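Curkbridge Lab Notes
Home | Notebook | Visits | Parts | Archive

Monday, August
Posted by the bench 2 notebook

Back from the open day at Plaritz. Writing this up before the brochure starts to sound reasonable. Skosov had the grocery demo in the main hall, two arms with multi-fingered hands, picking fruit from a display into crates. We were told 841 successful transfers since spring. I asked what counts as successful and got a description of the gripping force instead.
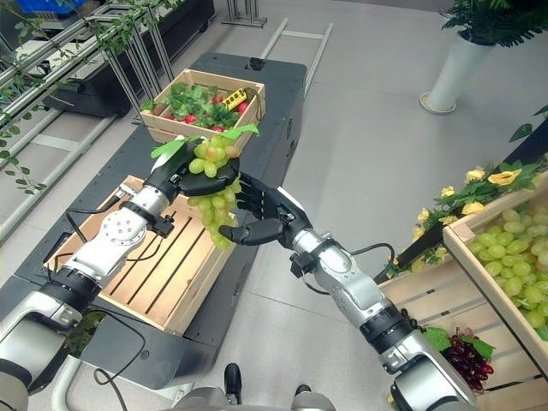

My main gripe is the choice of task. Grapes sound hard, and real ones are — they bruise, they drop off the stem, no two bunches hang alike. Display fruit forgives a lot. I'd want to see a supermarket bunch handled the same way, then weigh what falls off. Their answer was "next phase."

The hands are decent, I'll give them that. The cable routing outside the arms I would not sign off for our shop. One good snag on a crate corner and you've lost an afternoon. Asked about cycle time and was quoted 11 seconds, no word on whether that includes locating the bunch or only the move. Need that in writing before anyone here repeats it.

Erraji supplies the control software and had a separate handout, mostly adjectives. Filed it anyway. 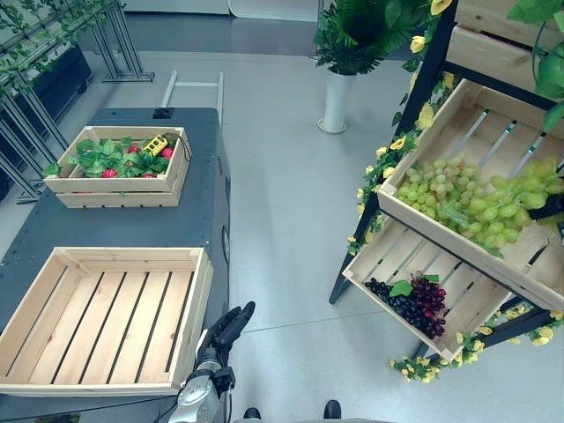
Crates on the table and the rack, Skosov demo, Plaritz open day.

To do: ask Skosov for the raw log, failures included. Ask whether the crate positions are fixed in advance. If they are, our old setup could do most of this with a cheaper hand. No purchase talk until both answers are in.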